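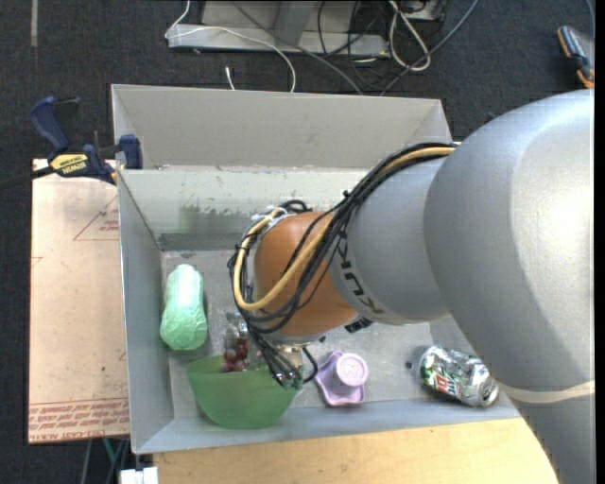 Bin Handling Software Group, Kellport

# Rewi bin-picking planner

Rewi is the planning and control package the group maintains for picking mixed objects out of an open bin. It takes a depth view of the bin, proposes grasps, checks each one against the bin walls and the arm, and sends the chosen path to the arm controller. It runs on the KUKA cell at Kellport and on the simulator, Trikatcombe, using the same configuration files.

Release 2.9 is current as of November 2024. Sites still on an earlier release should read the notes on wall clearance before upgrading.

## What it does

**Segmentation.** Objects are separated by shape first and colour second. No object models are loaded. Grapes in a bowl, a crushed drink can and a cabbage-like shape are all treated as unknown items. Where one item overlaps another, such as grapes lying over the rim of a bowl, the segmenter may return one region or two. The planner accepts either and scores grasps on the region it is given.

**Grasp proposal.** Candidates are generated over each region and ranked by contact area, approach angle and distance to the nearest wall. The list is capped at 89 candidates per cycle. Raising the cap slows the cycle and has not improved the top-ranked grasp in our tests.

**Collision checking.** The bin is stored as a set of flat faces, including sloping walls. The arm is stored as capsules. Anything fixed to the bin edge, such as a bar clamp, must be added by hand as a keep-out box. Rewi does not detect fixtures for itself.

**Cable envelope.** Hoses and cables routed along the outside of the wrist are modelled as a single padded volume that turns with the last two joints. The default volume is generous. It will reject some low approaches near the front wall that the bare arm could reach. Reduce it only after checking the real cable loop at both ends of wrist travel.

## Known limits

- Clear plastic gives poor depth. Regions with more than a small share of missing points are marked `uncertain` and moved to the end of the queue.
- Shiny metal, can ends in particular, can produce false points above the true surface. The height filter removes most of them.
- Translucent bowls are usually found by the rim. The side wall may be missing from the map, so keep `fill_below_rim` switched on.
- Marks and scratches on the bin floor are ignored if the floor plane has been fitted with the bin empty. Refit the plane whenever the bin is moved or reclamped.

## Setting up

1. Clamp the bin and run `rewi floor-fit` with nothing in it.
2. Enter the keep-out boxes in `cell.yaml`, in millimetres, in the arm base frame.
3. Load the cell in Trikatcombe and run the reach check.
4. Set the cable envelope.
5. Run at reduced speed until the log shows no path rejected at the controller.

The configuration must be reloaded after any edit. Changes made while a cycle is running take effect at the next start.

## Logs and replay

Each cycle writes the depth view, the ranked candidates, the reason for each rejection and the path sent. Files can be replayed in Trikatcombe without the arm. Replay uses the stored scores, so a change to the ranking weights needs `--rescore`.

## Interfaces

| Item | Supported |
|---|---|
| Input | Organised point cloud, depth image with intrinsics |
| Output | Joint path, tool command |
| Gripper drivers | Itlow serial, generic digital I/O |
| Configuration | YAML |

## Access and contacts

Licences for other sites are issued by Sumathi Thampi. Planner and collision faults go to Theerawat Thaweesak, with the cycle log attached. Gripper driver questions go to Delwyn Hollis.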